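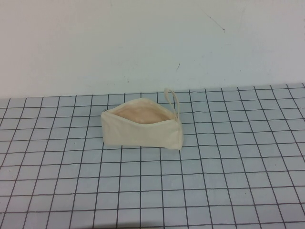 *Cotton zipper pouch with a peach lining*

I keep many small cotton pouches in my house: for pencils, for medicines, for sewing needles, for cables. They are cheap and useful, but they become gray very fast, and the light ones show every mark. Below I write how I wash and repair them. My neighbor asked me three times already, so now she can read it.

## Before washing

Turn the pouch inside out and shake it over the sink. In the corners there is always something: pencil dust, crumbs, a small coin. For the corners I use an old toothbrush, dry. If you wash with the dust inside, it becomes mud and goes into the seams.

If the lining has a different color, test it first. Wet a white cotton rag, press it on the lining and hold while you count to 20. When the rag stays clean, you can wash everything together. When there is color on it, clean the outside only with a damp cloth and don't put the pouch under water.

## Stains

- **Pencil:** a soft white eraser first, then soap. Water alone will smear it.
- **Ballpoint pen:** rubbing alcohol on a cotton swab, with paper towel under the fabric. Move the paper often.
- **Grease or hand cream:** one drop of dish soap, left for half an hour.
- **Lipstick:** also dish soap, but scrape with a spoon before. Do not rub, it only grows.
- **Coffee:** cold water at once. Old coffee I could never remove completely.

I don't use chlorine bleach on unbleached cotton. It takes away the natural color in spots, and then the pouch looks worse than with the stain.

## Washing

By hand, in lukewarm water, 2 spoons of mild laundry soap in a small basin. I like the Kenditz soap flakes, which my sister brings me, but any mild soap will do. Close the zipper halfway. A fully open zipper can scratch the other things, and a fully closed one keeps the dirty water inside.

Rinse until the water is clear. Don't wring. Roll the pouch in a towel and press with your hands — the towel takes most of the water.

In the machine I wash them only in a mesh bag, on the short program. Mine is 33 minutes.

## Drying and shape

Fill the wet pouch with a clean dish towel, pull the corners straight and leave it on a rack with the zipper open. Not on the radiator! Once I did this in December and the cotton became so short that the zipper was waving like the sea.

For ironing, use a piece of thin cloth between, and don't touch a plastic zipper with the iron. If you want the fabric stiff, a little spray starch on the outside is enough.

## When the zipper is hard to move

Rub the teeth with a candle end or with a dry piece of soap, on both sides, and move the slider slowly up and down. Wipe what is left over, or it will go on the fabric. Pencil graphite also works, but on light cotton I would not try it.

If the teeth open behind the slider, the slider is too loose. Press it very gently with small pliers, first one side and then the other. Press a little, test, press again. Too much pressure will break it, and new sliders at Plasberg are sold only together with the whole zipper.

— Vasylyna Yatsenko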